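Pull the Goalie Earlier, and Write Down When

By Brock MacPherson
Mar 9, 2025

The extra attacker is the most heavily discussed substitution in hockey and one of the least well documented. Coaches in our league will tell you they pull the goalie "with a couple of minutes left." I went through the score sheets for the last two seasons, and the sheets do not support that. Most trailing teams wait until the final minute, and many wait for a faceoff in the offensive zone that never comes.

My position is simple. A team trailing by one goal should have its goalie on the bench with at least three minutes left, and a team trailing by two should do it with at least 5. The league should also require the scorekeeper to record the time of every pull, so that the argument can be settled with numbers.

The arithmetic is old and it is not difficult. In the standings, a loss by one goal and a loss by three goals are worth the same, zero points. A goal against therefore costs a trailing team much less than a goal for is worth to it. The empty net raises the rate of scoring at both ends. It raises it more at the wrong end, and that is what everyone remembers. The comparison that matters is between the chance of tying the game with six skaters and the chance of tying it with five, over whatever time remains. If six skaters score more often per minute than five do, then more minutes with six is better, up to the point where the risk of falling further behind cancels the gain. Every version of the calculation I have seen puts that point well before the last minute.

There are two honest objections. The first is goal difference, which our league uses as the second tiebreaker after head-to-head record. An empty-net goal against does count there. But the tiebreaker has decided a playoff place only once since I started keeping records, and a single extra point in the standings would have decided it sooner. A coach who protects goal difference at the cost of points is saving the smaller coin.

The second objection is fatigue. A club at our level dresses two good lines and one that gets by. Six skaters for three minutes means your best players are out for most of it, and by the third minute they are slow to loose pucks. I accept this. The answer is to change on the fly in the offensive zone, one forward at a time, and to save the timeout for the first whistle after the two-minute mark. Teams that use their timeout in the second period to complain about an icing call have only themselves to blame.

Lorcan Geraghty, who coaches Tristoscombe, pulls earlier than anyone else in the league. In January his team trailed Lachance by two and he called the goalie over with more than six minutes on the clock. Lachance scored into the empty net from their own blue line. The crowd of about 500 let him hear it, and the following week there was a letter in the Umton paper calling the decision a surrender. The same crowd had watched his team lose by two in the usual manner on three earlier occasions that season and had written no letters at all.

I asked Geraghty whether he would do it again. "Same clock, same score, same call," he said. He also pointed out that his players practice six on five for ten minutes every Thursday, with a fixed setup: two at the points, one on each half wall, one in the slot and one in front of the net. The sixth skater has an assigned job. On most of our teams the sixth skater jumps over the boards and goes looking for one.

That is the part I would press on other coaches. An early pull with no plan is probably worse than a late one. The puck gets dumped in, two forwards chase it into the same corner, and the defending center has a clear lane to a net with no one in it. Skundine tried it twice in February and lost possession on the entry both times. The fault was in the entry. It should be carried in with control, even if that means circling back once and spending 7 seconds on it.

As for the record keeping, the present sheet has a box for the goalie's name and a box for goals against. It does not have a line for the time he leaves the ice or the time he comes back. The scorekeeper is already watching the clock. Adding two entries takes no equipment and very little training. A season of it would tell us how long each team played with the net empty, what it scored and what it gave up. The rules meeting is in August, and I have sent in the wording for the change.

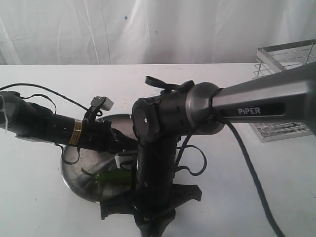 The proposal asks for the entries in minutes and seconds remaining, taken from the arena clock, with delayed penalties marked separately. Those pulls carry almost no risk and would distort the totals if they were mixed in with the rest.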